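How to Keep a Thinning Head of Hair Short and Tidy at Home

If the crown is bare and you only have hair at the sides and back, you can do the whole job yourself in 20 minutes. You need a clipper with a short guard, a hand mirror, a wall mirror and a towel.

Start with dry hair. Put the towel over your collar and tuck it in, or change out of your good shirt first. Set the guard at number 2 and begin at the sideburn, moving up against the growth. Go slowly near the ear and fold it down flat with your free hand. Most missed patches are right behind it.

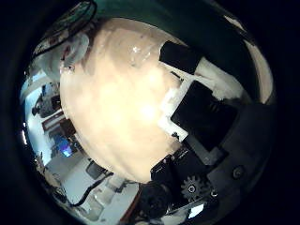 Do the other side the same way, then the back. Hold the hand mirror behind you and work from the neck up. Your hand will go the wrong way the first few times — stop, look and start again. Take the guard off only for the neckline, and keep that line low and straight.

Gray hair is harder to see against pale skin, so feel for long bits with your fingertips. Turn your head under the light and go over any spot that feels uneven.

Brush off the loose hair and wash your head with lukewarm water and a mild soap. Pat it dry. A small amount of plain moisturizer on the crown is enough. If you are going outside, put on sunscreen, and cover the tops of the ears too.

Repeat every 2 weeks. Clean the clipper blade each time and add a drop of oil before you put it away.

Related
How to Oil a Clipper Blade
Choosing a Sunscreen for a Bare Scalp
Trimming Eyebrows Without a Barber
How to Wash a Wool Hat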